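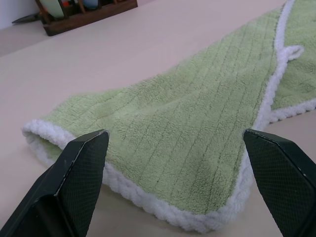

Fig. 8: Green towel with a white border.

Plimico Help > Entertainment Desk > Profiles > Relationship status

25/03/2018
Dennis Owino, Jarkance Publishing Systems

8. Updating a relationship entry

This section applies to editors who maintain celebrity profiles in Plimico. An entry may be changed only when an engagement, marriage, separation or divorce has been confirmed by the person concerned or by an appointed representative.

8.1 Before you start

You will need Desk Editor rights and the profile number of each person named in the entry. Profiles transferred from Grarnow keep their old numbers (608 and below).

8.2 Changing the status

1. Open Profiles and enter the profile number, for example 1368.
2. Select the Personal Life tab, then Edit.
3. Choose the new status from the list. Use "Separated" until a court has granted the divorce.
4. In the Source field, paste the full statement or interview link. Do not shorten quotations.
5. If only one party has spoken, tick Single Source. The published page will then carry the line "The other party has not commented".
6. Select Link Partner and check that the second profile shows the same status and date.
7. Press Save Draft. The entry passes to the duty editor for approval.

Note: Headlines already published are not altered. They must be amended one by one in the Archive screen.

Note: The Notes box accepts up to 33 words. Longer background belongs in the Biography tab.

CAUTION: Do not enter the names, schools or home addresses of children. Saved drafts can be seen by all partner titles, including Kashindye.

CAUTION: Remarks about a person's health or state of mind must be in the person's own words – a friend or "insider" is not an accepted source for this field.

8.3 Withdrawing an entry

1. Open the approved entry and select Withdraw.
2. Give the reason and the name of the person who made the request.
3. Confirm. The former status is restored on both linked profiles.

Withdrawn entries remain in the audit log. Entries made before May 2017 have no log and must be withdrawn by the system administrator.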